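Residence Diary, Lukville House
Oct 7, 2024
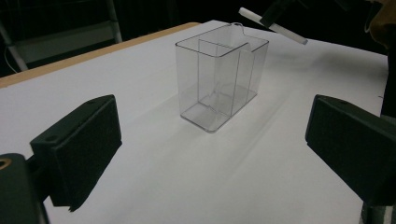

The sorting of the correspondence room resumed this morning after the interval in September. The desk drawers had been emptied onto the side table before my arrival, and the first task was to decide what should remain within reach of the person on duty and what should go upstairs to the cupboard. It was agreed that pens, rulers and the long scissors should stand upright in the clear box with the divider, the wider compartment to take the writing instruments and the narrower one the rulers and scissors. The former arrangement, a biscuit tin with a lid, is to be discontinued. Residents had complained of it twice.

Mrs. Lenuța Costache attended from ten o'clock and went through the pens one at a time on scrap paper. Of 34 tested, 30 were retained. The remainder were discarded with her approval, including the green one from the Dumitrescu stationery order, which she regretted.

The envelopes took up the rest of the morning. The long ones have been placed in the upper drawer and the square ones in the lower, with the airmail stock tied separately. The inventory sheet gives a total of 1,946 sheets of headed paper carrying the old Clomevia address. No decision was reached on these. Mrs. Costache is of the opinion that they should be cut into note slips for the telephone table; I have asked that the matter wait until the house office has replied.

Lunch was taken at one. Soup, and the remainder of the plum cake.

In the afternoon the labels were written. I had proposed printed labels, but the printer is again without ink, and Mrs. Costache's handwriting is in any case more legible than mine. Room 2 has asked for a similar arrangement for knitting needles and crochet hooks. The request has been entered in the book.

Outstanding: blotting paper, ink for the printer, a reply to the letter from Drivberg regarding the shelf brackets. The key to the upstairs cupboard was returned to its hook at half past four.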